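Getting sticky stuff off things, and other jobs I keep putting off

I had a whole Saturday-style cleaning mood hit me in June (it passes quickly, so you have to grab it) and I finally wrote down the things I do about labels, wax, tape gunk and mats that won't lie flat. Some of this I got from my mother-in-law and some I learned by ruining a perfectly good tray.

Jar labels first. Fill the jar with hot tap water, screw the lid back on, and leave it for 18 minutes. I know that's oddly exact, but it's how long my coffee takes plus a phone call! The heat softens the glue from the inside and most paper labels peel away in one sheet. If a gummy layer stays behind, mix equal parts baking soda and cooking oil, smear it on, go and do something else, then rub it off with an old washcloth. Wash the jar with dish soap afterwards or everything you keep in it will smell faintly of salad.

Price stickers on books are another story. No oil near paper, ever. I use a hair dryer on low, held a hand's width away, and lift one corner with a fingernail. Go slowly. If the cover is glossy you can dab the leftover glue with a ball of masking tape, sticky side out, and it picks up more than you'd think.

Candle wax on a tablecloth: ice cube in a sandwich bag, wait until the wax goes brittle, crack off what you can with a spoon. Then put brown paper on both sides and go over it with a warm iron, moving to a clean patch of paper each time. Märta Haugen taught me the spoon part. I used to go in with a butter knife and I have the snagged linen to prove it.

Now mats and wipe-clean table covers, which I'm a bit obsessed with. The flowery ones are my weakness, roses especially. If yours comes out of the tube all curled, roll it the opposite way, hold it with two loose hair ties and leave it overnight somewhere warm. Not on a radiator! For crumbs and specks, go dry first with a soft brush, from the back corners forward, and only then bring out the damp cloth. Wet crumbs smear.

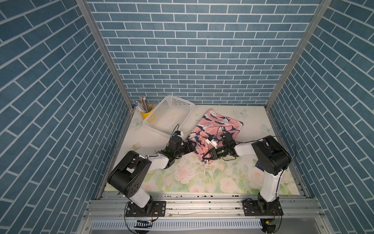
Kilton Home Workshop Club, Tips & Fixes Group

Brick-pattern panels are fun for brightening up a work corner, and a printed wall like that wants the same gentle treatment as the mat. Dry duster, top to bottom, then a barely damp cloth. Test any cleaner on a bit nobody looks at, because printed surfaces can lose their color faster than you can say oops.

If you're measuring for your own panels, match the pattern at the corners before you cut anything. Joar Moen did his from the outside edges in and ended up with half a brick meeting a whole one right at eye level. He says he doesn't notice it anymore. I do, every single time I'm over there.

Pens, while we're at it. A cup in the back corner is the best place I've found, as long as you go through it now and then. I scribble with each one on scrap paper and toss the duds. Last clear-out I threw away 5 dead markers and one that had leaked all over the bottom. Put a folded paper towel in the cup and you'll never have to scrub it.

Tape residue on metal comes off with rubbing alcohol on a cotton pad. Hold it there for a bit before you rub, and open a window. Keep it away from painted or varnished surfaces, though (that's the ruined tray I mentioned).

I still haven't found a good way to get glitter out of a rug. If you have one, leave it in the comments and I'll try it on the hall runner.

248 shares | 18 comments
Contact the Tips & Fixes Group | © Kilton Home Workshop Club | Back to top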